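纺织品护理与整理 课程讲义
第五讲 针织上衣的折叠、叠放与台面检查
编写:Uliana Ostapchuk 校订:Mikkel Arnardóttir
2024年12月修订

一、本讲范围

本讲讨论洗后浅色针织上衣在平台面上的折叠。衬衫类(有领、有门襟)在第六讲处理,毛巾与床品已在第三讲讲过,不再重复。学员应先完成第四讲的分拣练习,能够辨认常见针织组织的正反面。

二、术语

纵向:领口至下摆方向,通常与线圈纵行一致。
横向:与纵向垂直的方向。
折线:两层织物转折处的连线。折线不等于压痕,压痕是受力之后留下的。
底层、上层:以台面为准,贴台面者为底层。
折边鼓起:折线处织物未压平,呈圆弧状。针织物回弹较大,少量鼓起属正常。
错层:上下两层边缘不齐。本课程以5毫米为限,超过者重折。

三、台面要求

台面长度不小于1270毫米,深度不小于800毫米,以保证一件成衣完全展开后四周仍有操作余地。表面应平整、无毛刺。木质台面须有封闭涂层,使用前后各擦拭一次。浅色织物对台面上的碎屑敏感,每折完一件应查看一次下摆附近的台面。

光泽较强的台面在顶灯下会产生条状反光。反光本身不影响操作,但检查白色织物表面时,应改变观察角度,避免把反光误判为污渍或漏看浅色污渍。

四、基本折法

1. 将衣物正面朝下展开,领口朝向远端。由中央向两侧抚平,不要沿横向拉扯。
2. 左侧向内折,袖子沿折线回折,袖口不得越过对侧边缘。
3. 右侧同法。两侧折入宽度相等,领口居中。
4. 下摆向上折至衣长的三分之一处,抚平。
5. 再向上折一次,使成品呈长方形。翻面,检查正面。

成品有两种规格:长形(纵向大于横向)适于立放,方形适于叠放。同一批次只用一种规格。初学者常在第4步出错,下摆的多层边缘在此处集中,角部容易堆积余料。处理方法是掀开最上一层,将余料向外侧引出,再重新放下,不宜直接按压。

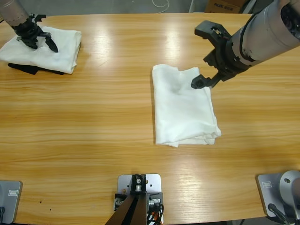 叠放时,先放的一件应当完全冷却。烘干后温度较高的针织物受压容易产生压痕,放置15分钟后再叠。深色与浅色不宜直接接触,尤其是新品。确需叠在一起时,中间垫一层无染色的薄纸,并在批次单上注明。深色织物从浅色织物下方露出的部分,检查时一并核对其边缘是否平齐。

五、抓取与移位

移动折叠件的一角时,抓取点的选择决定其余部分是否散开。

抓取点靠近折线:两层同时受力,整体移动,折线基本保持。
抓取点在自由边:仅上层受力,底层滞留,产生错层。
抓取点在角部:上层沿对角方向受力,折边容易鼓起,释放后需再次抚平。

因此,仅需调整上层位置时,应取上层的角或自由边;需整体移动时,应托住底层,不以单点抓取。Ostap Kravets在练习记录中建议,角部抓取后先抬起、再移动、后放下,三个动作分开完成。本讲采用这一做法。

夹持力以织物不滑脱为限。夹持过紧会在薄型针织物上留下局部压痕,白色织物上不明显,深色织物上较明显。夹持后应检查抓取处有无拉长。

六、两层折叠件的检查

检查按自上而下的顺序进行。先看上层板面是否平整,再看折线,最后看底层露出部分。底层超出上层的一侧,应确认是折法所需,还是错层所致。底边出现小片回翻时,先展平回翻部分,再判断长度。
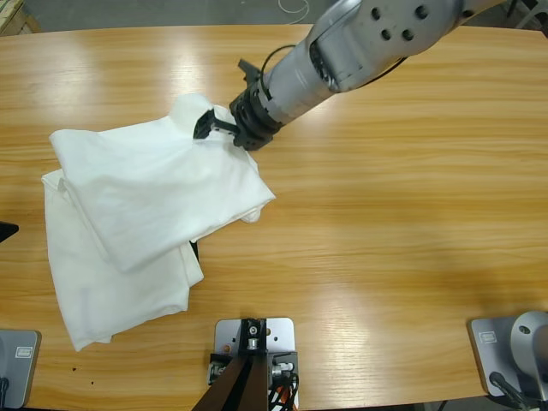 图2 双层叠置的白色织物:上层覆盖底层大部,底层下缘有皱褶及小片回翻。

检查结果分三级记录。
甲:边缘平齐,板面无明显皱褶,可直接入库。
乙:有轻微皱褶或折边鼓起,抚平后可入库。
丙:错层超限、下缘未展开或局部回翻,须展开重折。

丙级件不得在原折线上修补。应完全展开,抖松,静置后由第1步开始。批次单上的等级以重折后的结果为准,重折次数另栏填写。

七、练习

(一)取白色针织上衣两件,分别折成长形与方形,比较下摆一侧的层数与厚度。
(二)取同一件,依次在折线、自由边、角部抓取并移动同样距离,记录错层数值,单位为毫米。
(三)说明乙级与丙级的分界,并各举一例。

练习记录使用Tastness格式的批次单,填写后交Yaroslav Derkach。字迹不清或漏填单位者退回补填。

八、参考与备注

折法步骤的编号与Clillow实训手册第二版一致,该手册使用“板面”一词,旧版讲义中的“面片”为同义。3月以前发放的旧版讲义未区分折边鼓起与错层,请以本版为准。第六讲需自备有领衬衫一件。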